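From: Heikki Oksanen
To: hands-and-arms list
Date: 14 Apr 2022
Subject: Re: Fingers or two-jaw for soft packaging?

Hi all,

Sorry for the long quote, but I want to answer it in order and half of you will have deleted the original by now.

> We've got a two-jaw gripper on the arm now (the Davel) and it's
> great on boxes, tins, anything with a face on it. Where it falls
> down is bags. Produce bags, bread bags, the thin shopping kind.
> The jaws either miss the film altogether or pinch a fold and
> drag the whole thing sideways.
>
> Before I go asking for money for a hand with fingers, has anyone
> run the two of them on the same bags? I don't care about lab
> objects, I've read plenty about mustard bottles. Also keen to
> hear where people are putting the wrist camera, as ours stares
> straight at its own knuckles.
>
> And is the Shojaei controller worth the bother?

Yes! We have run the two of them on the same bags, and I've been wanting an excuse to write it up. We had the Davel two-jaw on the arm through January, then swapped to the Ullasico hand and kept everything else as it was. Same arm, same controller, same box of bags. It's been the most fun I've had at work in ages, so bear with me if I go on.

1. The numbers, such as they are

We did 302 picks in all, split evenly between the two. A pick counted if the bag left the surface, travelled to the drop spot and stayed held for 12 seconds. The Davel managed 90 of its half. I won't give you a matching figure for the Ullasico yet, as we changed the finger speed partway through and I'd want to redo the early ones before putting a number on a public list. It's well ahead, though, and on the heavier bags it isn't close.

Where the two-jaw lost was exactly what you describe. It needs a fold, the fold has to be standing up, and it has to run the right way across the jaws. If all three line up it holds like a vise. If the bag is lying flat it scrabbles at it. We tried rubber pads, then rougher rubber pads, and all that did was tear the film sooner.

2. Scooping from underneath

This is the part I'm excited about. With jaws you are always coming from above or from the side. With a hand you can turn the palm up, get below the bag and let the weight settle into the fingers. You don't need a fold for that, and you hardly need to know where the edges are, so long as you've got the lowest part of the bulge over the palm.

It took us far too long to try it. We'd been driving the hand as if it were a fancier pair of jaws, fingers down, pinching away. Then one afternoon I had the arm turned over for something else, looked at it and thought, well, why not hang the bag above it and come up? We've hardly gone back to pinching since, apart from the very light stuff.

What matters most is how curled the fingers are on the way up. Too flat and the bag rolls off the tips. Too curled and the fingertips poke into the film before the palm gets there. We start with a slight curl, all the fingers the same, and only close once the wrist force has stopped climbing. I can send the curl values to anyone with an Ullasico, just write to me off list.

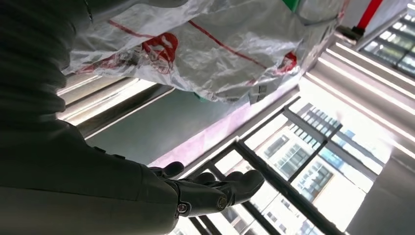

3. Wrist camera and backlight

You said yours stares at its own knuckles. Ours does a bit of that too, and I've made my peace with it. Seeing the fingers and the bag in one view is handy for lining up a scoop, and we mask the arm out before the bag finder runs. If you tip the camera far enough to lose the hand, you lose the last stretch of the approach with it, and that's the stretch where things go wrong.

Light is the bigger headache. Once the palm is up the camera is often looking up as well, and if there's a window in view you get a dark hand against a lot of glare. Thin plastic is a strange thing to look at in that light. It's half see-through, the creases flare up silver, and our finder would lock onto any printing and call that the whole bag. Red logos especially. It would draw a lovely tight box around the logo and ignore everything else.

Things that helped us:

Fix the exposure for the bag and let the window blow out. Auto exposure hunts every time the arm moves.

Train on crumpled bags with the print half hidden in the folds. Our first set was all nice flat bags and it was close to useless.

Take 31 frames on the way in and vote, instead of trusting the last one. I picked that number because it fit the buffer, so don't read too much into it.

Things that didn't help: a ring light on the wrist. The film threw it straight back at us.

4. The Shojaei controller

Mixed feelings, mostly good. The force readings are clean and the logging is the best I've used. It names every file sensibly and you can scrub through a run with the joint currents beside it. For comparing two grippers that alone was worth the price to us.

The setup is a slog. Every time you swap what's on the end of the arm you have to enter the new weight and centre of mass by hand, and if you get it wrong the arm drifts ever so slowly when it should be holding still. I entered ours in the wrong order once and spent a morning blaming the wrist. Write the values on tape and stick them to the tool. Also, do the weighing with the cable attached.

We did have a Lover controller on loan before this one and it was quicker to get going, but it smoothed the force signal so much that the moment of contact was hard to pick out. For boxes you'd never notice. For a bag settling into a palm you really do want to see that little bump.

5. Would I spend the money?

If bags are most of your day, yes, I'd ask for the hand. If they're the odd one out in a pile of boxes and tins, I'd keep the Davel on and try a scoop plate first. A friend's shop bent one up from sheet aluminum and it did better than I'd like to admit. The hand is slower, it has more to go wrong, and I've already had one finger off to replace a tendon (fiddly, but doable with the short hex key).

Two questions back at you. What weights are you lifting? We've stayed on the light side and I'd love to hear from anyone scooping something with a bit of heft to it. And has anybody put touch sensing on the palm, as opposed to the fingertips? Everything I can find to buy is for the tips, and with this way of picking up the palm does most of the feeling.

I'll post the Ullasico half once the early picks are redone. If you want your own bags in the test, send me a few and I'll throw them in with ours. Crumpled is fine.

Cheers,
Heikki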